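Lista de comprobación del puesto de desmontaje y montaje de ordenadores
Proyecto Hinside · Taller de Kolholm
Revisión de mayo, con comentarios

Antes de nada, gracias a quienes vais a usar esta lista. Sé que ya tenemos muchas hojas pegadas en la pared y que una más da pereza, pero la anterior se había quedado corta y los comentarios que me fuisteis dejando en los márgenes eran tan buenos que he preferido pasarlos a limpio (con mis añadidos, que ya sabéis que me enrollo). Se rellena al abrir el puesto y otra vez después de comer, a las 15:00, aunque por la mañana haya ido todo como la seda.

Llevamos 188 episodios válidos de la tarea de memoria y procesador. Fumstead, que entrena el modelo con lo que le mandamos, nos ha pedido que cuidemos más la regularidad entre turnos.

1. Corriente y descarga
Torre desenchufada de la red: SÍ
Botón de encendido pulsado cinco segundos con el cable fuera: SÍ
Pulsera antiestática puesta y comprobada: SÍ
Comentario: la pulsera de la caja de repuesto daba lectura irregular y la he retirado. Hay otra nueva en el cajón, todavía en su bolsa. Por favor, no la guardéis suelta con los destornilladores.

2. Interior de la torre
Zócalo sin procesador y con la placa de carga abierta: SÍ
Contactos del zócalo mirados con linterna, sin tocar: SÍ
Cables apartados de la zona de trabajo: A MEDIAS

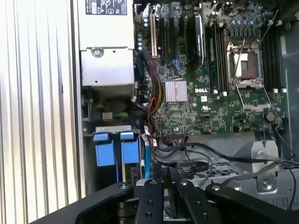 Comentario: lo de los cables es lo que más guerra nos da, y lo digo con todo el cariño porque yo soy la primera que los deja de cualquier manera cuando voy con prisa. Un cable que se engancha en un dedo de la pinza puede soltar un conector sin que nos demos cuenta hasta varios episodios después, y entonces toca revisar la tanda entera. Recogedlos con velcro, nunca con brida (los picos de brida cortada son traicioneros para las manos). Si un cable no llega a donde querríais llevarlo, se deja donde está y se anota; nada de tirar de él.
Acción: repasar el recogido antes de grabar la próxima tanda. Pendiente.

3. Pinza y muñeca
Tornillos de los dedos apretados a mano, sin holgura: SÍ
Cámara de muñeca firme y lente limpia: SÍ
Fuerza de cierre en el valor de la tarea: SÍ
Cierre en vacío probado 2 veces: SÍ
Comentario: limpiad la lente con la gamuza azul, que la otra suelta pelusa y luego sale una manchita en todos los vídeos de la mañana. Si al mover un dedo con la mano (¡con el brazo parado!) notáis el más mínimo juego, se para y se aprieta, aunque queden pocos episodios para terminar. Es preferible perder un rato a enseñarle al modelo a corregir una holgura que mañana ya no estará.

4. Parada de emergencia y zona de movimiento
Seta de emergencia al alcance de quien teleopera: SÍ
Seta probada con el brazo en movimiento lento: SÍ
Nadie con las manos dentro de la torre al activar el brazo: SÍ
Velocidad limitada durante la recolocación: NO, corregido
Comentario: el límite de velocidad se había quedado en el valor de otra tarea. Lo he bajado y he repetido la prueba, todo bien. Acordaos de que al cargar un perfil nuevo hay que volver a mirarlo. Y avisad en voz alta antes de activar, que aunque parezca una tontería cuando se lleva media mañana hablando del tiempo, a mí me ha librado de un buen susto.

5. Mesa, bandeja de piezas y posición inicial
Torre apoyada de lado, estable, sin balanceo: SÍ
Bandeja fija a la mesa: SÍ
Procesador y módulo de memoria cada uno en su alojamiento: SÍ
Ranuras de la mesa sin tornillos caídos: SÍ

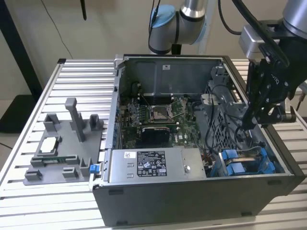 Comentario: la posición inicial tiene que variar un poquito entre episodios, pero con cabeza. Movemos la torre dentro de las marcas y la bandeja se queda quieta, tal como acordamos con Fumstead. El procesador se coge siempre por los bordes, también cuando somos nosotros quienes lo devolvemos a su sitio. Si se cae, aunque sea desde muy bajito, se aparta y se cambia por otro del estuche.

6. Grabación
Las cámaras dan imagen y marcan la misma hora: SÍ
Espacio en disco para el turno completo: SÍ
Nombre de la tarea escrito igual que en la hoja: NO, corregido
Comentario: aparecieron 4 episodios con el nombre antiguo. Ya están renombrados en la carpeta de Ông, que es donde guardamos las copias. Los intentos fallidos también se conservan, con su etiqueta de fallo y una frase corta: «el módulo entró torcido», «se escapó al cerrar», lo que sea. No los borréis por vergüenza, que todos tenemos los nuestros y al equipo de entrenamiento le vienen de maravilla.

Resultado de la inspección: puesto apto para grabar cuando se cierre el punto 2.

Próxima revisión: al cambiar los dedos de la pinza o al terminar la tanda, lo que llegue antes. Dejad vuestros comentarios a lápiz en el margen, con letra que yo pueda leer, y los paso a la siguiente versión.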